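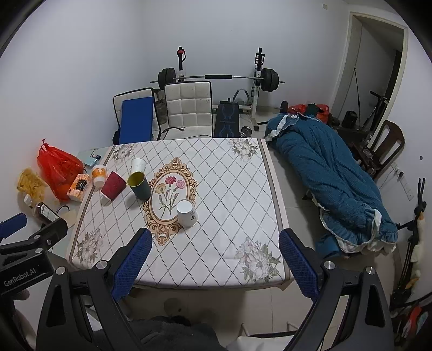
Kerkden home kit, cup stacking task
Ticket opened by: Ketsara Phromma
Status: Resolved
Last update: 9 June 2026

Problem
The right gripper's track drops out partway through an episode. The left one is fine! I do the pick, turn the cup over, go to place it on the stack, and the position jumps sideways by a hand's width and then snaps back. Uploads go through, but Dinum flags them "pose discontinuity" and they don't count toward the set. I'm aiming for 3000 accepted episodes by September and I really want these cups in there, they're such good examples (some right way up, some upside down, different colors, paper ones that tip if you breathe on them).

What I tried
Restarted the recorder. No change.
Wiped both lenses with the cloth from the kit. Maybe a little better, hard to say.
Swapped left and right grippers. The jumps stayed on the right side of my body, so I don't think it's the hardware.
Ran the finger calibration again, open and close, passed first time.

Reply from Makov support
Great test with the swap, that saves us a lot of guessing. Could you send 4 flagged episodes and tell us which way you face when you place? Please also check the recorder version under Settings, Device.

Ketsara
Sent! Version is 4. I stand at the near side of the table with the weight rack straight across from me. When I place, I turn my right wrist out so I can see the stack, and that swings the lens toward the pale wall.

Makov support
Thanks, the wrist turn is it. In all the flagged episodes the lens gets almost nothing but plain wall for a moment, and tracking has nothing to hold on to. Keep the tablecloth in view while you place. The pattern is really good for tracking, please don't take it off. Also do a slow sweep of the room before each batch so the map gets built first.

Ketsara
Did the sweep, kept my wrist low, recorded 16 episodes. All 16 accepted!! I also shuffle the cups between takes now and start from a different one each time. Can I add the Kioko bowls to the same task or do they need their own?

Makov support
Their own, please. Pick "bowls, nested" from the task list. Closing this one, reopen it if the jumps come back.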